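The Club That Teaches Robots to Fold

On the second floor of the old school in Findon, the robotics club meets at four in the afternoon. When I came there for the first time, I expected noise. I had in my mind the competitions of my own youth, with small cars that hit each other and parents who shout. But the room was quiet. Two students were speaking about sleeves.

"A sleeve is the worst thing," Begoñe Robles told me, and she put a sweater on the table to prove it. She has led the club for six years. Before that she was a teacher of mathematics, and she still writes on every free surface, also on the windows. "You take it by the end and the rest goes where it wants. With a block, you know where is the block."

The club has 23 members this year, between fourteen and eighteen years old. For a long time they built machines for the Callska, a regional competition where robots move blocks and balls through a course. They won it once and came second many times. Then, two years ago, the Callska opened a new category for work in the home. The tasks are to fold a shirt, to make a bed, to put clothes in a pile and take them out again. Most clubs stayed away from it. Robles signed the papers the same evening.

The first season was a disaster, and the students speak about it with a strange pride. They wrote rules for the robot, one after another, the way they had always done. If the corner is here, go there. The program grew to a great length and it worked for one shirt, the gray one which they had used for all the tests. At the competition the judges gave them a striped shirt. The robot closed its fingers on the air, lifted nothing with great care, and carried it to the other side of the table. They received four points out of 100.

Njoroge Gachanja, who is seventeen, was the one who proposed to stop writing rules. He had read that a robot can learn from movements that a person makes, if the person holds the same kind of fingers that the robot has. So the person does the work by hand, many times, and the recordings are used to train the arm. He made a presentation of 37 slides about this. Robles told me she was convinced at the third one but she let him finish, out of respect.

Since then the club has changed its habits. The members take a pair of hand grippers home in a box which they call Plonidley, after a cat in a story that Gachanja's small sister invented. There is a notebook inside the box. Each person writes which task was done, how many times, and what went wrong. I was allowed to read it. One page says only "blanket too heavy, hand tired, my grandmother helped." Another one complains for half a page about socks.

The bedrooms matter more than I had understood. On the club table everything is flat and gray. In a home, the cloth has folds and flowers, the light comes from the side, and there are things lying on the bed that nobody put there for the robot. Gachanja says the arm must see many such places, or it will again be good for one shirt only. 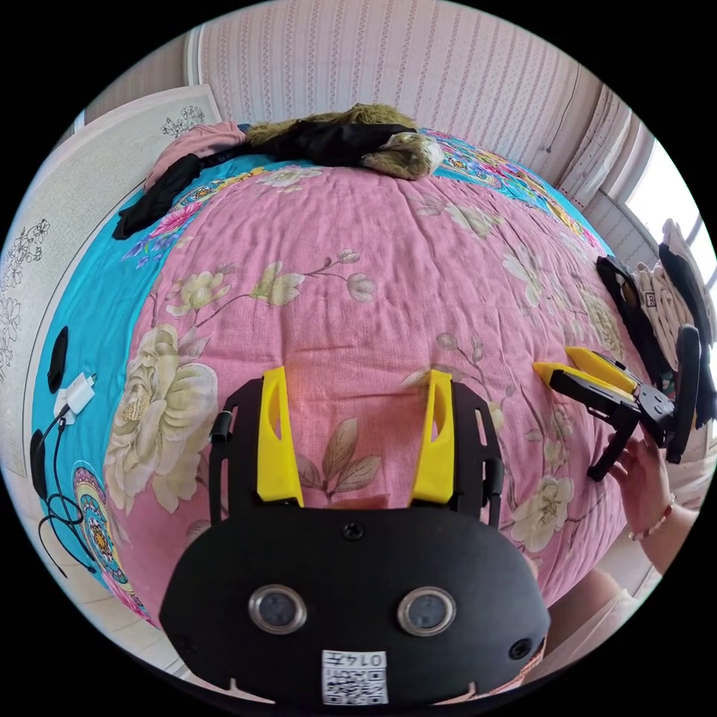

It is slow work, I must say it. A good session gives 60 recordings, and nearly a third of them are thrown away later. The younger members do the checking, in pairs, with the sound of a radio. They look if the fingers were visible and if the cloth was really taken. At first the older students thought this was the boring part and left it to the others. Now there is a list for it, because the ones who check are also the ones who become the best at recording. They have seen every mistake already.

The arm itself stands in a corner of the classroom. It was bought used from Requena, a small firm that makes packing machines, and it has a dent that everybody touches when they pass. I saw it fold a towel. It needed more than a minute, it stopped one time over the middle as if it was thinking, and then it brought the second corner to the first one. The fold was not straight. Two students wrote something down and opened the towel again.

The next Callska is in August. Robles does not want to speak about results, she wants to speak about the fitted sheet, which is a new task and which she herself cannot fold. She tried it in front of me with two of the girls. After some minutes they made a ball from it, put it in the closet, and went back to the sleeves.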